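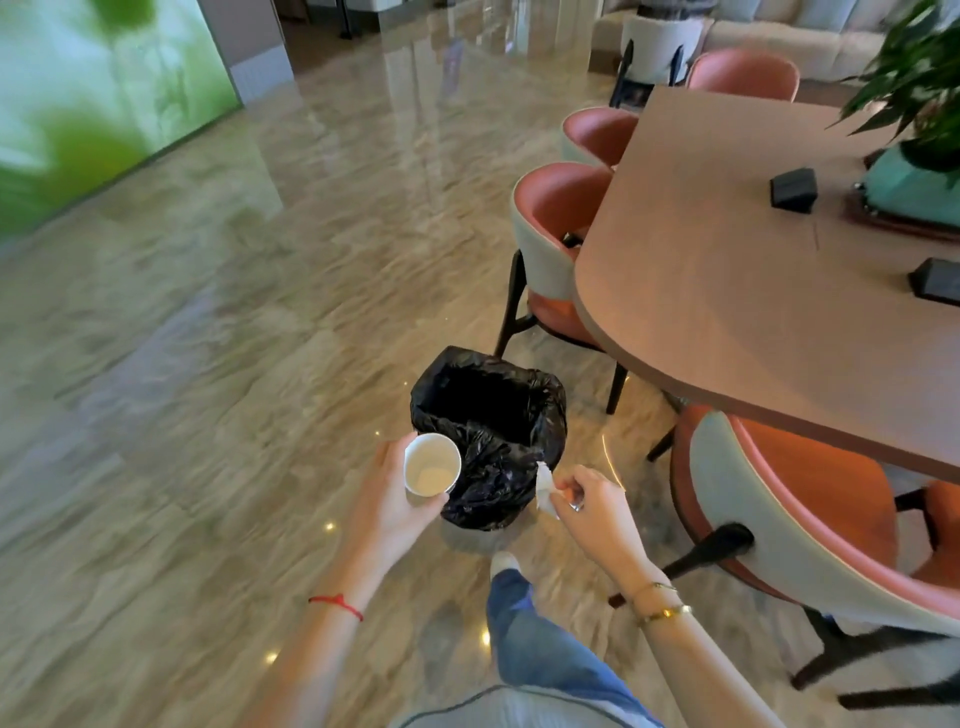 From: Bedex open day desk
To: Lorerdale robotics list
Date: 2021-12-31
Subject: Re: Open day at Skukwood, is it worth the trip?

Hello all,

I answer below the quoted message, I hope it is readable for everyone.

> I saw the note that Bedex opens the Skukwood rooms to visitors again in
> February. Last time I went to such a day at another company I stood behind
> a rope and watched an arm move one box. Before I take a day off work:
> what is really shown? Are visitors allowed to try the task themselves?
> And is it true that the Petek unit does only household jobs?
> I would come by train with two students.

Thank you for asking this on the list, because I received the same questions in private mail also.

First, there is no rope. The groups are small, 13 people at most, and you walk with us through the rooms. The day has two parts. In the first part a person does the household jobs by hand, with the head camera on, and you can follow the view on a screen. In the second part Petek tries the same jobs in the same room.

The job we will spend most time on is clearing up after a coffee break. It sounds very small. A person takes the paper cup in one hand and the used tissue in the other, brings both over the bin, and lets go. For us this is a good job to show, as the two hands hold very different things. The cup keeps its shape but is easily crushed, and the tissue has no fixed shape at all and hangs down from the fingers. Also the black bag folded over the rim of the bin is shiny and wrinkled, and the floor is polished marble with reflections of the ceiling lights. Petek's depth camera does not like either of them.

In the last round of tests before the holidays we ran the full job 59 times. Petek finished it without help 28 times. Most of the failures were with the tissue, which stayed on the gripper or fell beside the bin. I write the numbers here so that you come with the right expectations – you will see it fail, probably more than once, and we do not stop the demonstration when this happens. The engineers will explain what went wrong if they know it themselves.

Yes, visitors can try. We have 7 places per group for wearing the head camera and doing one job. Please tell us in advance if you want one. Rings, watches and bracelets can stay on, we want hands as they are in normal life. We delete your recording the same evening unless you sign the form.

About household jobs only: for this day, yes. The warehouse work is done at another site and it is not open to visitors.

For the train, get off at Lorerdale and take the bus from the front side of the station, not from the back side. The Skukwood stop is next to our gate. Your two students are welcome, but each of them must be on the list by name – the reception is strict with this.

If you want to come, please write to the desk and not to the whole list. I will send the exact day and the hours as soon as the building confirms them.

With best regards and a good new year,
Open day desk, Bedex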